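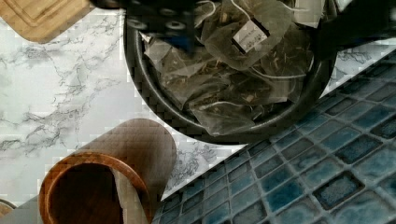
Last changed: 18 Jun 2024

Tea at Flirkby: your questions, answered

We get a lovely number of letters about the tea corner in our guest kitchen, so Morena Fontana and I have gathered up the ones that come in most often. Do write if yours is missing!

Can I help myself to the tea?
Yes, please do! The pyramid bags are in the round bowl on the counter, near the cutting board, and they are there for every guest at any hour (we have met people brewing at four in the morning, and they were very good company).

Why are the bags loose in a bowl?
We used to leave them in the box, and guests were too polite to open it. With a heap of bags in plain sight, everybody just reaches in. The strings do get looped over one another, so lift a bag gently by its mesh and shake the others free before you pull.

How long should I leave it in?
You can see the leaf and bits of stem through the mesh, and pieces that size like a little time and room to open up. Morena says four minutes. I forget mine and drink it anyway.

May I use the wooden cup?
Of course. Rinse it by hand afterward and let it air dry, but please keep it out of the dishwasher, where we lost its predecessor last November.

I spilled tea on the countertop. Should I worry?
Not a bit, but do wipe it up while it's fresh. The pale marble pattern shows a brown ring sooner than you'd think, and there's a cloth under the sink.

Can I cut lemon on the board?
Yes, and the groove near the edge will catch the juice for you. Onions go on the old board in the drawer, or the next person's lemon tastes of supper.

The bowl is getting low. Whom do I tell?
Ring Zerrin Yazıcı on extension 303, or leave a note at the desk for either of us.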